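Masking Tape and Other Ways of Marking Out a Workbench

Posted May 16, 2025 in Workshop

My bench is a good size. I know this because everything I own fits on it at the same time, which is how I lost a tape measure in July and found it under a box of hinges some months later. Buying a bigger bench was considered and rejected on the grounds that I would fill that too. What follows is cheaper.

Clear it first

Take everything off. Yes, everything, including the jar of screws you are saving for a project with very unusual requirements. Scrape off old glue with a plastic scraper, wipe down with a damp cloth and leave it overnight. Tape put on a dusty bench stays there until you look away.

Decide what the squares are for

Mine go: cutting, gluing, bits waiting for the glue, bits I have given up on. The last one is the busiest. Make the squares bigger than you think you need. My first attempt was worked out around a Prothero hand plane, which fitted beautifully so long as I never used it.

Laying the tape

Measure from one long edge only. If you measure from both, the lines will meet in the middle like two people who disagree about a hedge. Put a pencil dot at each end, stretch the tape between the dots and lower it in one go – no dabbing. Run the back of a spoon along it. Where strips cross, let one lie over the other and leave it alone.

Which tape

Blue painter's tape is my choice. It shows up on most boards and comes off without taking the surface along for company. I have tried Stondis cloth tape, which is excellent if you plan to be buried with the bench. Ordinary parcel tape shines under the lamp and splits into ribbons when you try to lift it. Swap painter's tape every 2 months or so, sooner if you're a messy gluer. I swap mine when it starts coming up on my sleeve.

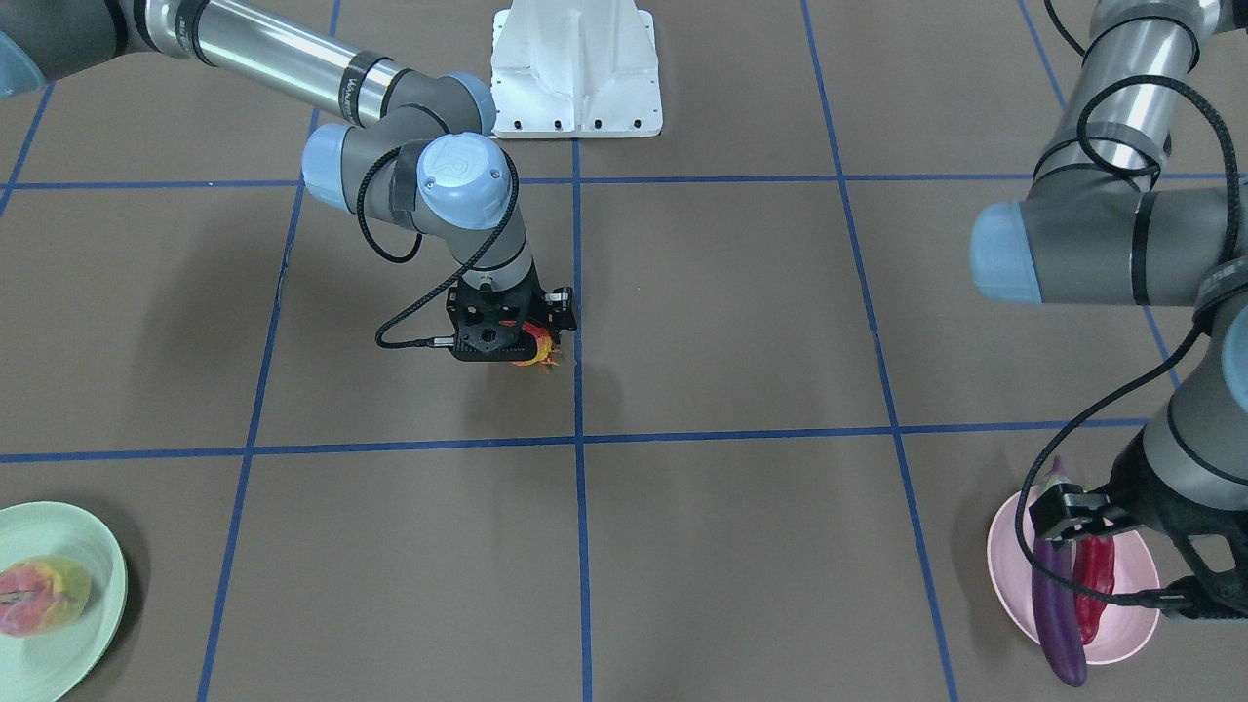

Blue tape dividing a brown work surface into large squares.

Getting old tape off

Pull slowly, back along itself, low to the bench. If it tears, warm it with a hairdryer and try again. Leftover stickiness comes off with a little cooking oil on a rag, followed by washing-up liquid, followed by wondering why the shed smells of chips.

A word on labels

I wrote on the tape in felt pen for a while. The cat walked over it before it dried and we now share a filing system. Pencil works, and so do the small Flondero tie-on tags, if you have something to tie them on to.

Filed under: Benches, Tape, Tidying (under protest)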